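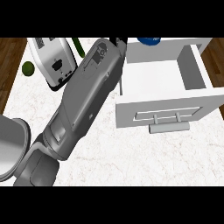 Thread: First arm for kitchen tasks - buy now or stay in sim until the money is sorted?

gantry_bob
Original poster

We are a small group at Grekau with one bench, one decent workstation and a budget that has to be written down by the end of February. The render at the top is from our sim. Current task is drawers: pull one open by the bar handle, put something in, push it shut. So far everything we have is simulated and now we have been told we can ask for hardware.

Two quotes on the table. One is a new Voicu arm with a gripper, controller and one year of support. The other is a used Honurar arm, no gripper, sold as is, for well under half the price. Lead time on the Voicu is 14 weeks. The Honurar could be picked up any time.

What I want to know:

1. What did you forget to put in your first budget?
2. Is used worth it for a group with no repair experience?
3. Do I need a real kitchen cabinet and counter, or is a table with a drawer box good enough to start?

Not looking for a debate about whether we should be doing kitchens at all. That part is decided.

---

torquewrench

Answering 1, since it's the one I have scars from. Put these on separate lines so they can't be cut as "misc":

Mounting plate and something heavy to bolt it to
Second set of fingers for the gripper
Cables, and spare cables
E-stop, if it isn't in the quote
Cameras and brackets
Shipping, both ways, for when it goes back for service
Someone's time for the first two months

We left out the mount. The arm sat in its crate for 17 days while we argued about which account would pay for a steel plate. Check the delivery address too. Ours had a dock and the driver still left it at the front door.

---

Plinth

I'd go the other way and not buy yet. You have a sim that already has a cabinet, a counter and loose objects in it. What does the real arm tell you in the first three months that you can't get from that? If the answer is "whether it works on real hardware", fine, but you need a policy worth testing first. Arms get cheaper and your warranty year starts on delivery whether you are ready or not.

---

gantry_bob
Original poster

Fair, but the money doesn't wait. If I don't ask in this round the next one is a year off, and with 14 weeks lead time on top of that we would be looking at a very long gap.

---

Plinth

Then ask if Voicu will take the order now and ship later. Some sellers will hold a delivery date if you pay the deposit. Get it in writing that support starts at install and not at invoice.

---

lowfriction

On 2: we bought a used Honurar. Different model year probably, so take this with salt. The arm itself has been fine. The controller was the problem. It came with old firmware and the seller didn't have the login. Took us weeks. If you go used, ask to see it powered on and moving every joint through its range before any money changes hands, and ask for the controller password right then.

Also ask what it was used for. An arm that stacked boxes all day is a different buy from one that did demos.

For what it's worth I would still do it again. The money we saved paid for the cameras and the whole bench.

---

torquewrench

I wouldn't, not for a first arm. The original post says no repair experience. One bad joint and the saving is gone, plus you are down while you hunt for the part. Used makes sense as your second arm.

---

lowfriction

Depends how long they can stand to be down. A new one can fail too and then you are in the service queue.

---

torquewrench

With a loaner, if it's in the contract. Ask for the loaner.

---

Mindosberg_lab

Jumping in on 3 because we did it wrong. Build the cabinet. We started with a drawer box screwed to a table and everything we tuned on it had to be done again when we got a proper unit with a fixed handle and a counter next to it. The reach is different. The arm has to come in past whatever is standing on the counter, and that decides where you can mount it.

Your render has the same thing going on. The arm runs between the white appliance and the drawer unit, and the pot is right up against the lower joint housing. I would measure that before you order the plate. A pot that close is fine in sim. On a bench you want some room there, and you want to know how far the drawer comes out when it's fully open.

Our cost for the mock kitchen was 300 for a second-hand base cabinet, slides and handle. The top was extra. Don't pay for real stone, a laminate offcut does the job.

---

gantry_bob
Original poster

Good point on the pot. I will move the base in sim and see how much reach we lose. Did you bolt the arm to the counter itself or to a stand beside it?

---

Mindosberg_lab

Stand beside it. We tried the counter first and the whole top moved when the arm stopped hard. If your stand is separate, fix both it and the cabinet to the floor or they will drift apart and your calibration goes with them.

---

rivet77

Does anybody budget for the objects? We go through a lot of produce. Limes hold up well enough, cucumbers don't once a gripper has had hold of them a few times. We switched to plastic ones for practice runs and keep real ones for the runs that count. It isn't a big number but it's every week, and our purchasing people hated seeing groceries on the card until we gave it its own line.

Small appliances too. Buy two of whatever you use. Models get dropped from the shops and then your sim asset doesn't match anything you can get.

---

Plinth

Agree with that last bit. Same goes for drawer handles, buy a bag of them.

---

dock_leaf

Slightly off topic but check your power and your floor. We are on the second floor of an old building and had to get somebody to sign off on the load. That was 40 days from asking to getting the paper. Nothing in the arm quote mentions it.

---

gantry_bob
Original poster

Thanks all. Rough plan as of Sunday night:

Ask for the Voicu, with a held delivery date and support from install. Fall back to the used Honurar if they cut the request, but only after seeing it run.
Mock cabinet goes in as its own line, bought right away so we can measure it and match the sim to it while we wait.
Stand, plate, e-stop, cameras, fingers and cables all listed separately.
Small monthly line for objects.

I still don't have a number for spares. Percentage of the arm price, or list the actual parts?

---

torquewrench

List the parts. A percentage is the first thing they cut.

---

lowfriction

Percentage worked for us, but we have a friendly finance office. If yours isn't, list them. And get the part numbers from Voicu before you order, they answer faster while you are still a maybe.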